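Does descaling really need the branded stuff?

mpaewai_d
Joined: May
My Priller kettle manual says to use their own descaling sachets every 30 days or "performance may be affected." A pack of 2 costs more than my lunch. Has anyone seen any proof these beat plain citric acid? Sounds like a sales pitch to me.

Yupin T
I've used the sachets and I've used vinegar. Couldn't tell them apart, except the vinegar stank up the kitchen until Saturday.

Fairweather
Vinegar is fine if you rinse. I don't buy the 30 days thing either. Depends on your water. Mine is soft and I do it twice a year, if that.
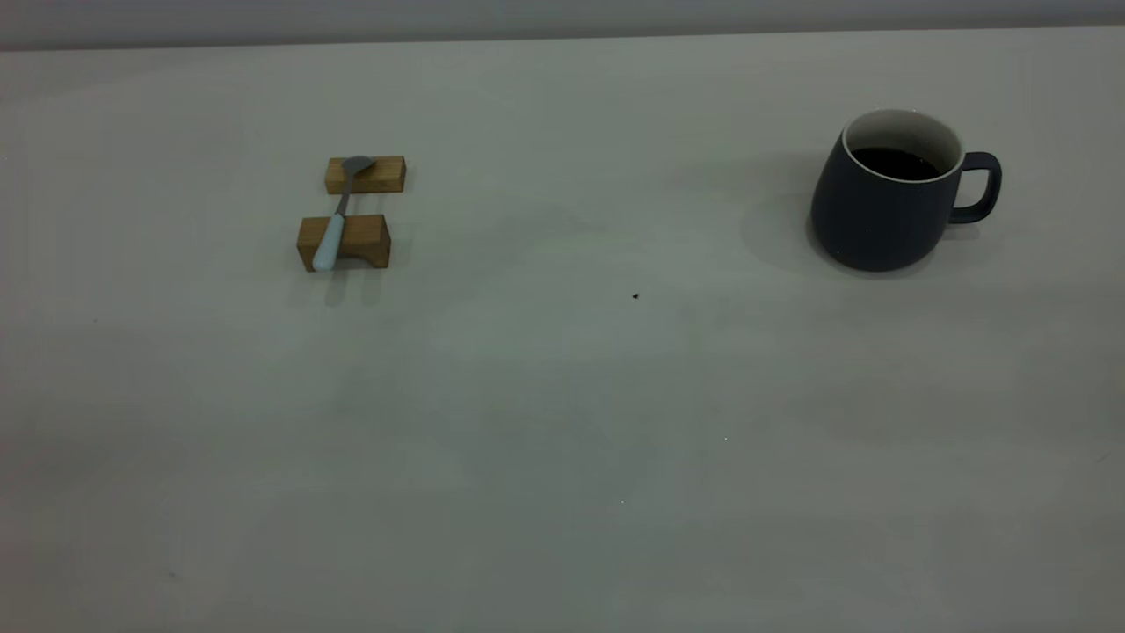
Same goes for those little filter discs they push on you. I ran mine with and without for a month and the tea tasted the same to me. Scale shows up on whatever you stir and drink with anyway, so I go by those. If they come out of the rinse with a chalky film, I descale. If they don't, I leave it alone.

Margareta S.
Disagree. By the time there's film on a mug the element is already caked. I killed a Holtano that way.

Fairweather
How do you know scale killed it? Cheap kettles die.

Margareta S.
Because I looked inside it. White crust all over the bottom.

mpaewai_d
Crust isn't proof, but ok. Going with citric acid. How much per quart?

Yupin T
I do a tablespoon. Boil, wait, dump, rinse two times.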